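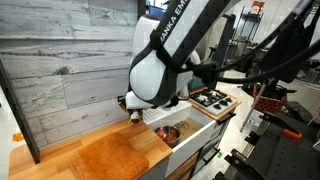
2 min read

ok so October is the month I finally learn to bake bread that isn't a doorstop. Thread, mostly so I can't quietly give up again

For background, I've killed 7 sourdough starters. The last one was named Inach and lived in a jar on top of the fridge until I went to visit my sister and forgot it existed. RIP Inach

My neighbor Murali Varma bakes every single weekend and gave me a scoop of his. He says it came from a guy he used to work with, Subbarao Pinto, who got it from a bakery called Te Moana that closed years ago. So this goop has a better family tree than I do!

First thing I had wrong: I was feeding it whenever I remembered. Murali feeds his at 8 in the morning and 8 at night, same weights of flour and water, and he keeps a rubber band on the jar so he can see how far it's climbed. I've been doing that all week and wow, it climbs

Second thing – water. I'd been eyeballing it like soup. Got a cheap scale and my "cup" of flour came out to 148 grams one time and way less the next. No wonder every loaf had a different personality 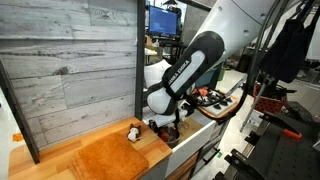

Anyway the first real loaf went in last night. I did the folds every half hour while watching TV (4 rounds, very soothing, highly recommend) and then left it in the fridge until morning

It spread out a bit flat when I tipped it onto the paper, and I said a word. Then I scored it way too shallow because I got scared of the knife

BUT the crust crackled when it came out!! I stood there with my ear next to it like a weirdo. The inside was a little gummy near the bottom, which Murali says is me cutting it too soon. Guilty, I waited maybe twenty minutes

Next try is with some rye mixed in, and a longer bake with the lid off. If you have a favorite flour mix, tell me, I'm taking all suggestions except the ones that involve buying a mill

Also does anybody have a use for discard besides pancakes? We've had pancakes four nights running and my kid is starting to ask questions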